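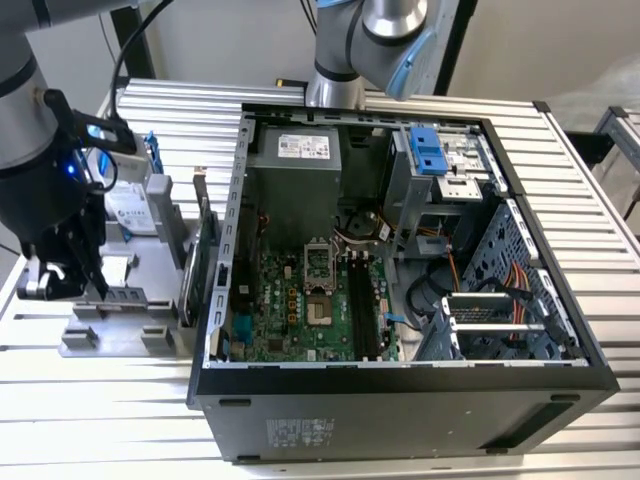

The arms at our Cerkgate depot have been in since spring, and I've been asked by three different people whether I'm out of a job, so I thought I'd save time and answer here. I'm not. I used to strip old desktops for parts and now I'm paid the same to fuss over the things that do it. The tower still has to go on the bench on its side with the panel off, and the grey fixture next to it has to have the right bits in the right slots, hard drive at the back. That's me. I have become a very well-trained shelf stacker for two arms. Anyone else gone through this? Does it settle down?
posted by slotcover

Re: Arms on the strip bench
It settles. Ours came from Skora and for the first month the whole shift stood behind them tutting like parents at a driving lesson. Then we got bored and went back to arguing about the kettle. What changed for me was the talking. Stripping used to be two of us across a bench, putting the world to rights. Now I do alarms, on my own, with a tablet.
posted by ninepin_jo

Re: Arms on the strip bench
Can't agree with the gloom. I did that job for 11 years and my thumbs click when it rains. If a machine wants to pull memory out of filthy office PCs, I'll hold the door for it. The talking was mostly Gary's caravan.
posted by gentile_road

Re: Arms on the strip bench
Nobody's missing the filth. What I miss is being asked. Our supervisor, Sandro Ferraro, is a decent man, but he now plans the week off a Sunisel dashboard, and the dashboard thinks a tower is a tower. Any of us could tell it that one with a bent case and a stuck latch is a morning's work. 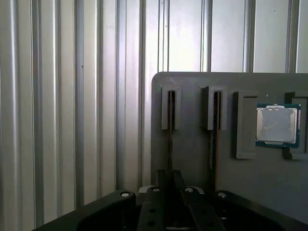 I put this to Sandro and he said to log it as a "variance". I've logged so many variances that I'm now the site's variance lead. No extra money, but it's in my email signature.
posted by slotcover

Re: Arms on the strip bench
Variance lead is how it starts. Get it written into your job description before April or they'll say it was always part of the role. Things we asked for at our place, for what they're worth:

1. Training on paid time. We got 4 days and wanted 5.

2. A say in who can stop the cell. The answer should be anyone standing near it, including the agency lads.
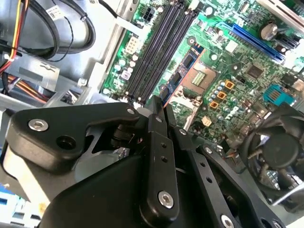

3. Some manual stripping kept on the rota, so the newer starters learn how a processor comes out of its socket with their own fingers.

4. Seats. If I'm watching, I'm watching sitting down.
posted by ninepin_jo

Re: Arms on the strip bench
Number 3 is sentimental. You don't make bus drivers practise on horses.
posted by gentile_road

Re: Arms on the strip bench
You would if the bus phoned you every time it met a stiff lever. Taking the list in on Monday, seats at the top.
posted by slotcover

Home Forums Shop Floor New Posts Search Log In
Last updated: 17th March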